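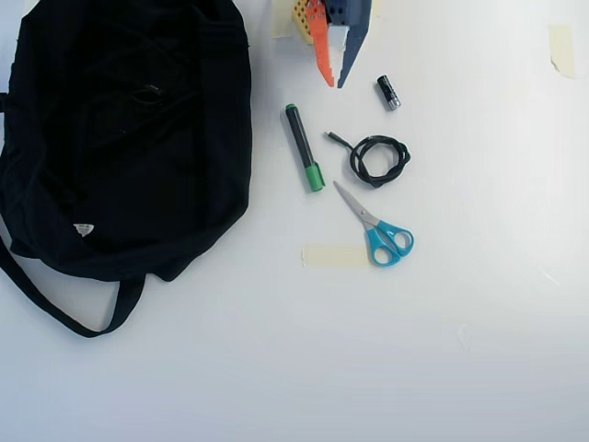 # Reusable Bag Habits Among Students at Vistmont College

**Term project report, Consumer Studies**
**May 13, 2022**

## 1. Purpose

This report examines how often students at Vistmont College carry a reusable bag when they shop for food. The project was set after the Gesdale town council began charging for paper bags in October.

## 2. Method

A printed survey was placed in 500 student mailboxes, and 294 completed forms were returned. The survey asked where students shop, what they carry their purchases in, and how they care for their bags. Two store visits were also made, one to Postel Market and one to Malabanan Grocery.

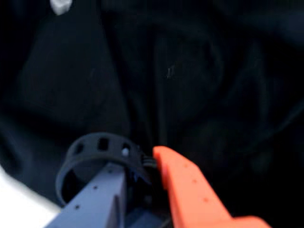 Survey answers were entered twice and compared before any totals were drawn up. Forms with no store named were kept in the general results but left out of the store comparison.

## 3. Findings

Most respondents own at least one cloth bag. Far fewer carry it on unplanned trips, and forgetting it at home was the reason given most often. Students who walk to Malabanan Grocery reported using a bag more regularly than those who drive to Postel Market. Washing was rare in both groups.

## 4. Limits of the Study

The survey relied on what students reported about themselves. Commuter students do not have campus mailboxes and were not reached.

## 5. Recommendations

The college store should offer 100 bags on loan during the fall term, with a return bin at the front desk. Washing directions should be printed on a card and kept with each bag.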